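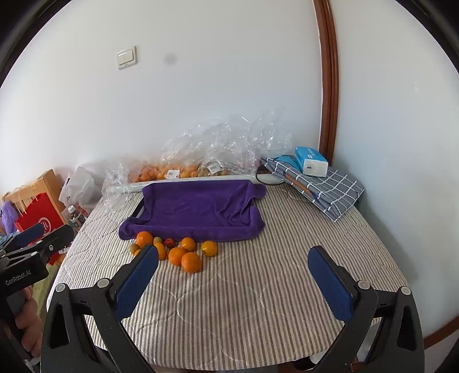
## 4. Recording two-gripper sorting episodes

This section covers one full recording session for the Vastusska sorting study, from laying out the items to closing the batch. It assumes that both hand-held grippers are already calibrated (section 3) and that the capture computer is running the Inimgate recorder.

The study asks whether a policy trained on soft, uneven surfaces transfers better to hard tables than the reverse. The support surface is therefore a variable. Use the one listed on the session sheet, and do not put a board under it unless the sheet says so.

### 4.1 Prepare the surface

1. Pull the sheet or cover tight at the corners, then let go. Small ripples are fine. A fold tall enough to stop a rolling fruit is not.
2. Choose the support surface code in the recorder: `S1` hard table, `S2` quilted bedding, `S3` bare mattress, `S4` carpet.
3. Check the light. Ceiling light only is the default. If daylight reaches the surface, set the `daylight` flag.
4. Leave background items where they are. Bags, boxes and cables along the walls are part of the data and do not need to be cleared, provided nothing blocks the operator's feet.

> **Caution:** Keep liquids in closed bottles and off the work surface. The finger pads lose grip when wet and must be replaced, not dried and reused.

### 4.2 Lay out the items

The sorting set has three groups: loose fruit, a container, and cloth items.

1. Put the container near the middle of the surface, within reach of both grippers. For "covered" episodes, drape a towel over it so that at least one edge of the container still shows.
2. Place the loose fruit on the operator's side of the container. Let the pieces touch. Mix sizes and colors, and keep at least one piece a little apart from the rest.
3. Put a folded cloth to one side. Small distractor items may rest on it.
4. Keep spare fruit in its bags at the back. Do not open a new bag while the recorder is running.

Oranges make up most of the loose group in the current round. They roll easily on `S1` and settle on `S2`, and the difference shows up in the first second after contact. Replace any fruit that is split or leaking.

**Note:** Do not line fruit up in rows. In the Holcombe pilot, operators fell into the habit of building a neat grid before each episode, and the policy learned to reach for grid positions even when the fruit was elsewhere. The pilot data is kept under its own tag and is left out of training.

### 4.3 Start an episode

1. Hold one gripper in each hand with the fingers fully open.
2. Bring both grippers over the near side of the surface. Each camera should have the loose fruit in view.
3. Hold still until the recorder gives two short tones. The tracker needs this pause to fix the starting pose.
4. Press the foot switch. A single long tone means recording has started.
5. Begin the task within five seconds.

If you hear three tones in step 3, one of the grippers has no pose. Lower both, wait for the tones to stop, and repeat from step 1. A plain white wall gives the tracker little to work with, so tilt the grippers down toward the surface before trying again.

### 4.4 Carry out the task

1. If the container is covered, remove the towel first. Grasp it near an edge with one gripper and use the other to hold the container down.
2. Pick one fruit at a time. Close the fingers until both pads touch, then lift straight up before moving sideways.
3. Lower the fruit into the container and open the fingers fully. Do not drop it from above the rim.
4. Alternate hands where you can. If a fruit is plainly closer to one gripper, use that one.
5. When the loose fruit is in the container, return both grippers to the starting position and press the foot switch.

Leave the distractor items alone. If you bump one, carry on and do not put it back during the episode.

**Failed grasps.** Keep recording. A slip followed by a second attempt is useful, and the labeling step marks both. Stop only if a fruit leaves the surface, a gripper hits the wall, or the tracker sounds its alarm.

> **Caution:** Watch the gap between the two grippers when working near the container. Contact between the frames can shift a camera mount without loosening its screws. After any knock, run the short check in section 3.6 before the next episode.

### 4.5 Between episodes

1. Empty the container by hand and lay the items out again, changing the position of the container by at least a hand's width.
2. Wipe the pads with a dry cloth.
3. Enter the result: `full`, `partial` or `abort`. Add a comment for every abort.
4. After every tenth episode, swap at least two fruits with ones from the bags.

A block is 44 episodes. Take a break after each block, and do not run more than two in a sitting. In the second block, operators tend to close the fingers early, and the grasp timing drifts.

### 4.6 Close the batch

1. Stop the recorder and wait for the status line to read `idle`.
2. Run `batch check`. The report lists dropped frames, pose gaps and episodes with no result.
3. Delete nothing. Mark bad episodes with `exclude` and leave the files in place.
4. Copy the batch to the Lapiņa server and compare the file count with the report.

### 4.7 Results so far

The first round produced 508 episodes, of which 234 were on `S2`. A policy trained on the `S2` episodes alone completed 55 percent of test runs on a hard table. The reverse test has not been finished, so the two directions cannot yet be compared.

Most failures in the completed test came at the towel step. The policy often closed on a single layer of cloth and lost it on the way up. Until more towel episodes are available, cover the container in at least half of each block.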